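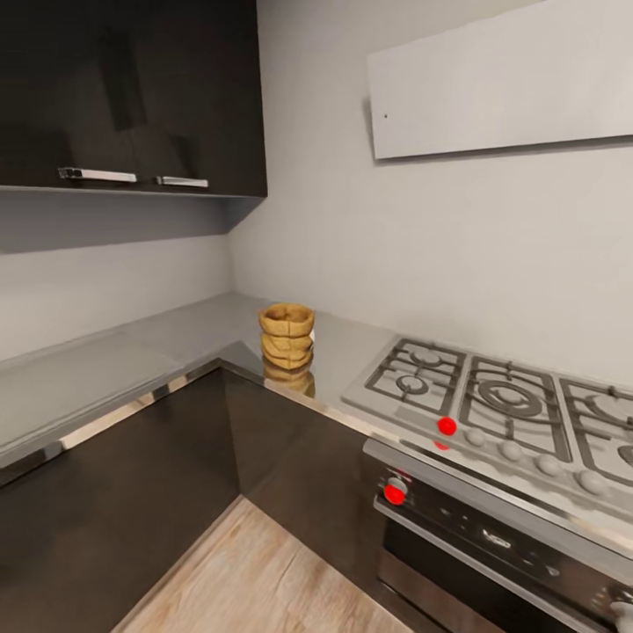 *A kitchen corner with a dark upper cabinet and a grey countertop.*

The developer of Urnano answered my questions by voice call, after a long working day. He builds the game alone, under the studio name Gekeo, and he asked me to use only the studio name. Urnano is a survival game in which the player must cross a flooded region with very little equipment. I wanted to speak with him about one matter: the save system, which divides the players more than anything else in the game.

In Urnano you can save only at a radio post. There are 12 of them on the map, and between two posts you may need to walk for a long time with everything you have collected.

"I know that people are angry at me," he said, and he laughed. "I read all the messages. In the first test version we had a save at any moment. The testers saved before every door. They opened the door, they did not like what was there, they loaded again. For me this was very sad to watch."

He removed the free save after the first test. The second test had 6 radio posts, and this was too hard even for him. He told me that he lost a complete evening of progress near the Kesodent dam — his own game, his own level — and on the next morning he started to add more posts.

I asked what he says to players who have a job and children and cannot play until the next post. He was quiet for a moment.

"They are right. So now there is a suspend save. You quit, the game writes one file, and when you come back the file is deleted. You can stop at any moment, but you cannot repeat."

This function came with the update of 5/23/18. According to him, the forum had 2,510 posts on the subject before the update, and he answered many of them personally. The discussion became calmer after that, although some players found a way to copy the suspend file by hand.

"If someone wants to copy a file, please, copy it," he said. "It is a single-player game. I will not fight with you."

We also talked about the controls. The radio is opened by holding a key, and many new players press it only once and believe that the post is broken. Gekeo received so many reports about this that a small text was added on the first post, in the village of Hsiao. He does not love this text.

"I wanted the player to find it alone. But a player who loses one hour because of a key, he did not learn anything. He only lost one hour."

The next update is planned for August and will bring a new area in the north. I asked if it will have more radio posts. "One," he said. "Maybe it works, maybe you must repair it first."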